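Print this page | E-mail this page

Workshop notebook: bedroom set, small bottles
September, entry by Gunvor Söderlund

Started at 9:40 after Rafsan had finished in the kitchen set. The job for the morning was the bedside bottles: get them off the bed, sort them, put them back in the tray on the nightstand, and write down an order of work that the rest of us can follow without asking.

Bed was made up with the flowered duvet, the one with the wide green and white stripes. Holger wanted the plain gray one back on. I left the flowered one. The gray one is in the wash and still has the ink mark from the stationery week, and anyway people have patterned bedding at home. Fleece blanket pushed up toward the head end. I tried it folded in a square first and it kept sliding down toward the bottles whenever anyone leaned on the mattress. Bunched up it stays where it is.

Used 4 bottles. The full bedside box has 7 but the other ones are too tall for the tray, and one has a pump that drips. Selamawit has put the pump bottle in the sink cupboard with a rag under it. Please leave it there until somebody finds the right cap.

Notes on the mattress. It is the soft Ostcombe one and everything rolls toward the last place you sat. Round bottles laid on their sides will go half a hand's width on their own if the duvet is pulled tight. If you shake the duvet out and let it settle with some air in it, each bottle makes its own dent and stays put. So do not smooth it. I know it looks untidy from the door. 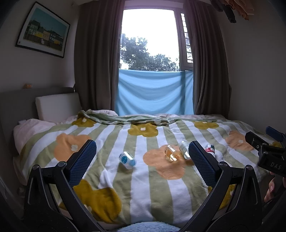

The amber one is the bottle I would start with for anybody new. It is easy to find by eye and the glass has some weight to it. The clear glass is harder. Against the light parts of the duvet you lose the outline and end up going by the cap, and if you pick it up by the cap end it swings. Take it around the body. The white one is so light that it moves when the cloth next to it moves, so do it early, before the bedding has been disturbed.

Order we settled on, after trying it a few ways:

White bottle first.
Then amber.
Then clear glass.
The one with the red and white label last.

Tray goes on the nightstand, long side to the wall. Labels facing out where there is a label. Caps checked before anything is laid down on the bed, every time. I found the cap on the clear one only half turned at the start of the morning and had to go through the lot again.

Tray: the Hikemgate tray with the cork bottom is better than the white one. The white one is slick and the bottles slide together when the drawer below is opened. The cork one is a little small but takes four if they stand in pairs. Inventory sticker on the underside is 3846. It was listed under kitchen, I have moved it to bedroom in the sheet. Ojārs, if you had it down for the spice job, tell me and we will buy another.

Did the full clear-up with Rafsan, then swapped, then did it again after lunch with the curtain half drawn. With the curtain open there is a patch of sun on the bed from late morning and the glass throws it about. Half drawn is better. Fully drawn you need the lamp, and the lamp is on the nightstand where the tray should be. We moved the lamp to the windowsill for the afternoon and the cord only just reaches. Needs an extension lead, a flat one, so it can go behind the bed.

Dropped bottles: 2, both in the afternoon, both over the gap between the mattress and the nightstand. The gap is wide enough for a hand. Pushed the nightstand in until it touched and had no more trouble. There is now a strip of tape on the floor by the front leg, put the leg back on it if you move things to vacuum. Nothing broke. The rug should stay down on that side.

Time for one clear-up, bed to tray, was roughly a minute and a half when we were not talking.

Holger came in at the end and asked whether the blanket should be folded as part of the job. I would keep it separate. Folding fleece on that bed is a morning's work by itself and the Peixoto sheet already has a folding section. He agreed, more or less.

To do:
Cap for the pump bottle
Flat extension lead
Wash the gray duvet again, cold, ask Selamawit what she used on the ink
Order a second cork tray if Ojārs wants one
Felt pads for the nightstand legs, it scrapes

Left the bed made and the bottles in the tray. Fleece is on the chair. Key back on the hook at 4:15.

Sanis Home Workshop | Contact | Copyright Sanis, all rights reserved | Back to top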